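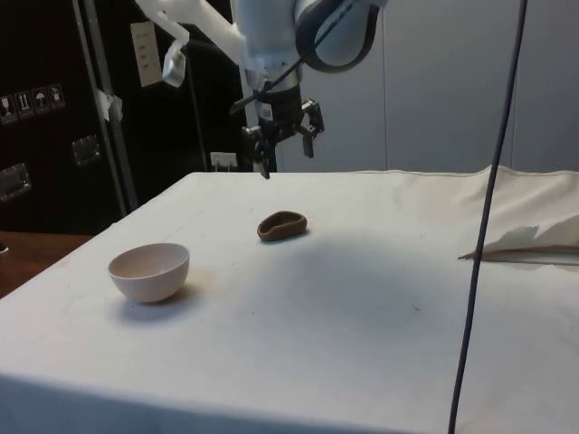
The little white bowl and the brown dish.

Home Coffee Kitchen About

So I finally got the white cloth onto the table, stains and all! Kaisu Ruotsalainen swears by a long soak, and I've had this one in twice.
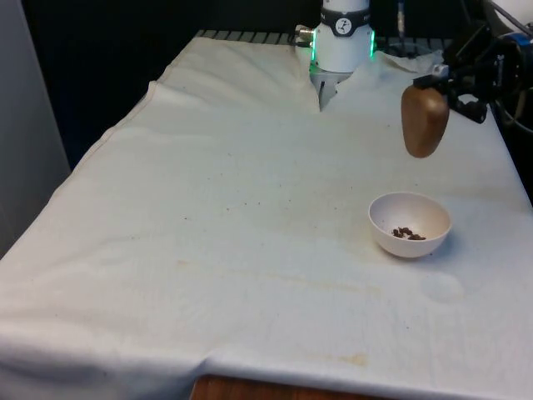 One of the tan spots, near the front edge.

The bowl stays out on the left, handy for coffee (I go through over 100 grams on a busy morning).

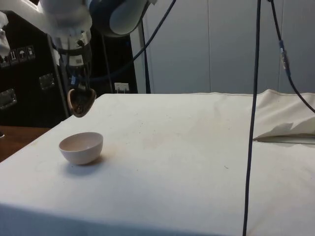
I still haven't ironed anything, and I probably won't before July. 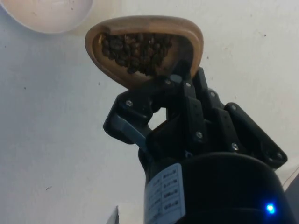 Dark roast in the wooden scoop.

Contact | © Onska | Back to top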